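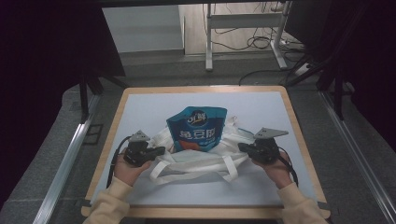 Third week of bagging at robotics club

I said last time I would write up how the bag packing task was going, so this is that. It is going slowly. We have had three weeks on it and I thought we would be finished in one.

For anyone who hasn't read the earlier posts, I joined the robotics club at college in March. There are two groups in it. One does wheeled robots for the line-following competition and the other does what Bongani Tshabalala calls handling, meaning picking things up and putting them somewhere else. I am in handling. Bongani runs it and has done it for longer than the rest of us. Our project this term is called Visser, after a street he used to live on, and the aim is to get an arm to pack a bag of shopping.

The arm itself doesn't come into it until later. First a person has to do the job many times over with a pair of hand-held grippers, one in each hand, and all of that gets recorded. Then Mandla Xaba trains the model on it and we see what the arm does with what it has been given. So for now I am the one doing the packing. I sit on the floor at the board, put a snack packet in a cloth bag, take it out, put everything back to the start and do it again.

Cloth bags are a pain. Before this we did cups and boxes, and a cup stays the shape it was when you let go of it. A cloth bag lies down. You get one side of the opening up with the left gripper, and by the time the right one has gone off for the packet the opening has closed again. With your own fingers you would hold the edge and spread it at the same time without thinking about it. The grippers only pinch. I can hold an edge or I can pull an edge, and to get it open I need both grippers, and then I have no hand left for the packet.

We argued over this for most of one session. Mandla wanted to prop the bag open before each run with a bit of card, which would make the recordings much cleaner. Bongani said no, as the bag won't be propped open on competition day. I was on Mandla's side at the time and have since changed my mind. What we do now is pinch the near side of the opening with the left gripper, lift it and keep it lifted, then bring the packet in low from the right and let its bottom edge push the cloth out of the way. It looks clumsy and it works most of the time.

The handles are the other problem. If they fall inwards they end up in the bag under the packet, and that counts as a fail under the rules we are using. I now lay them out towards me at the reset. Mandla asked whether that is cheating in the same way the card would have been. I don't think it is, and Bongani has allowed it for the first batch, but we have to record a second batch with the handles left wherever they drop.

On packets, the stand-up kind are easier than the flat kind, as the base spreads and gives the jaws something stiff to take hold of. Broad beans have been good. Crisps were bad. The bag of crisps was full of air and kept sliding out sideways, and when I gripped harder it burst and we had to stop and hoover the carpet.

Some notes on the grippers, mostly so I remember them myself:

Keep the cables on the outside, left cable to the left and right cable to the right. I let one cross over in the first week and dragged the bag clean off the board with it.

Roll your wrists in a little at the start. If you come in flat, the plates on top get close to each other over the middle of the bag and you spend the whole run trying not to knock them.

Go slower than feels natural. My early runs were quick and Mandla threw out nearly all of them.

Take a break after every 5 minutes or so of packing. I didn't, and my forearms were sore for two days.

The target for the term is 3,000 good runs between all of us. I won't say what we are on, except that it is a lot less than that. We have lost time to things that aren't really packing. The recording software, Flunel, fell over twice last week and took a whole evening's work with it, so we now save after every set. Then there was an evening when the clocks on the left and right sides didn't agree and Mandla had to line them up by hand. He was not pleased and I don't blame him.

We had one go with the arm using what we had so far. It went to the bag, took hold of the edge and lifted it, which I was quite happy to see, and then it stayed there holding the edge up and didn't do anything else. Mandla thinks there are too few runs where the packet starts further away, so next session is going to be packets in the corners.

The competition is the Welero Open, and entries close on 20 August 2026. The Dilletti team are going in for the same class. They have been at it a year longer than us and I expect they will be better. I would like ours to get at least one packet in.

I have also been asked to write up the reset steps properly, so that new members can do them without ringing me. I'll put them on here when they're done.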